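Raltach Curtain Divider: Set-up Guide
Section 2: Putting up the poles and hanging the curtain

Text: Solène Vasseur
Revised 2020-01-09

Read this section before you open the bag of fittings. It covers the freestanding Raltach divider in matte white. If you have the wall-mounted kit, go to Section 4. The Tanguy extension bar is fitted in the same way as the standard bar, but its instructions are packed separately.

Before you start

Choose the place where the divider will stand and clear the floor on both sides. You will need enough room to lay a pole down flat and to walk round it. Keep the feet away from loose rugs and door mats.

The poles are fixed at 2000 mm and cannot be cut. Check the height under beams and low light fittings before carrying the parts into the room.

You will need:
The hex key from the bag of fittings
A spirit level
A soft, dry cloth
A blanket or flattened cardboard box

Note: The poles and the foot covers have the same matte finish. It marks if rubbed with rings, watch straps or tools. Lay every white part on the blanket until it is needed.
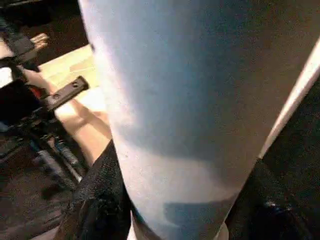 Fig. 1. Smooth matte white finish, close up.

Fitting the feet

1. Turn one foot upside down on the blanket and check that all the pads are stuck down. Press any loose pad firmly back into place.

2. Turn the foot the right way up. Slide the foot cover over the stub with the wider end facing down. It should drop into place under its own weight.

3. Lower a pole on to the stub. The end with the threaded hole goes at the top. Turn the pole slowly until you feel it seat.

4. Put in the grub screw at the base and tighten it by hand with the hex key. Stop when you feel firm resistance.

5. Repeat for the second foot and pole.

Caution: Do not leave a single pole standing without the cross bar if children or pets are in the room. Lay it down until you are ready to carry on.

If the pole rocks on the stub, take it off and look inside the lower end. A cardboard plug is sometimes left there after packing. Pull it out with your fingers. Do not push it further up the tube.

Joining the cross bar

This part is easier with a helper. If you are on your own, stand the first pole against a wall with the blanket between them and work from the other end.

1. Stand the two poles opposite each other, with the longer arm of each foot pointing across the line of the curtain.

2. Place a cap on top of each pole. The slot in the cap faces inwards.

3. Thread the curtain rings on to the cross bar before you fit it. They will not pass over the caps afterwards. The bag holds 36 rings, which includes spares.

4. Lift the cross bar and rest each end in its slot.

5. Put in the cap screws loosely at both ends. Leave them loose for now.

6. Hold the spirit level against one pole, first on the side and then on the front. Move the foot until the reading is true in both directions. Do the same at the other end.

7. Tighten both cap screws, then go back and check the grub screws at the base. 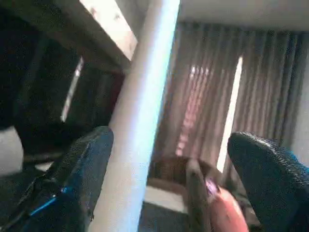 Fig. 2. White pole.

Note: On an uneven floor, use the thin packing discs under the foot, never under the stub. Two discs under one arm is the most you should need. If the divider still leans, move it to another part of the room.

Hanging the curtain

Brurnex curtains are supplied with hooks already in the header tape. Other curtains can be used if they are light and the finished drop clears the floor. Do not use blackout curtains with a bonded lining. The cross bar is not made for that weight.

1. Unfold the curtain and leave it over a chair for an hour or so to let the creases drop.

2. Start at the centre of the header tape. Hook the middle of the curtain on to a ring halfway along the bar.

3. Work outwards to one end, then return to the middle and do the other side.

4. Keep one ring at each end outside the last hook. Slide it up against the cap and tighten its small thumb screw. This stops the curtain edge from pulling inwards.

5. Draw the curtain fully across and back again. If it catches, look for a ring that has turned over on the bar.

Put unused rings back in the bag and keep them with this guide.

Moving the divider

Always take the curtain down first. Slacken the cap screws by half a turn, lift from both poles at once and walk the divider to its new place. Do not drag it, even on carpet. Once it is down, repeat steps 6 and 7 of "Joining the cross bar".

Cleaning

Dust the poles from top to bottom with the dry cloth. For finger marks, use a cloth dampened with lukewarm water and a drop of washing-up liquid, then wipe again with clean water and dry. Do not use scouring cream, melamine sponges, furniture polish or window cleaner. Polish leaves shiny patches that cannot be removed.

The curtain should be washed as shown on its label. Take out all hooks beforehand.

Regular checks

Check the screws one week after set-up and then twice a year. Look at the pads under the feet at the same time. Worn pads can be replaced with part 31 from the spares list, sold in packs under the name Grevalico.

If a pole is dented or a cap has split, take the divider down and do not use it until the part has been replaced. Spare poles are sold singly and come without a foot.

Continue to Section 3 for the side pockets and tie-backs.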